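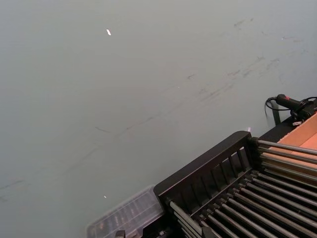
Why does a low-sheen wall that passed inspection at handover look tired after one winter of cleaning, a reader asked after the previous edition, when the product sheet calls it washable?

January
By the Akolgo Trade Texts editorial group

Chapter 3
Interior Coatings in Service

The term "washable" has no fixed meaning outside the test method that goes with it. A flat coating contains more pigment and extender per unit of binder than a gloss coating of the same colour. The exposed particles scatter light and suppress sheen, but they also leave a surface that holds soil and polishes under rubbing. This polishing is called burnishing, and it can't be cleaned off. 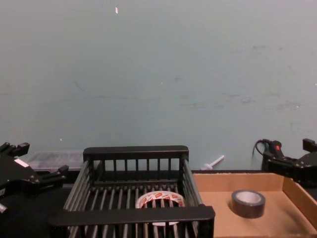

Fig. 3.1 Scuffs and smudges on a pale blue-grey wall.

Marks are sorted by what has happened to the film. Transferred material lies on top of the coating and may respond to a neutral detergent. Burnishing alters the sheen and leaves the film intact. Chipping removes the film, sometimes down to plasterboard, and calls for filling, spot priming and recoating to the nearest break — usually a corner or an architrave.

Scrub resistance is reported in cycles. The worked problems in this chapter use two coatings, Soltex Flat (300 cycles) and Zustar Low Sheen (2000 cycles). Both values refer to fully cured film. Cleaning before cure gives poorer results, and the specification should state a waiting period. 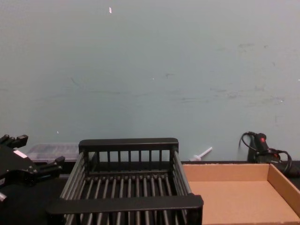
3.1 Binder, Pigment and Sheen

Pigment volume concentration (PVC) is the volume of pigment and extender divided by the total volume of solids in the dry film, given as a percentage. It should not be confused with the polymer of the same initials, covered in Chapter 7.

© Akolgo Trade Texts | Contact | Back to top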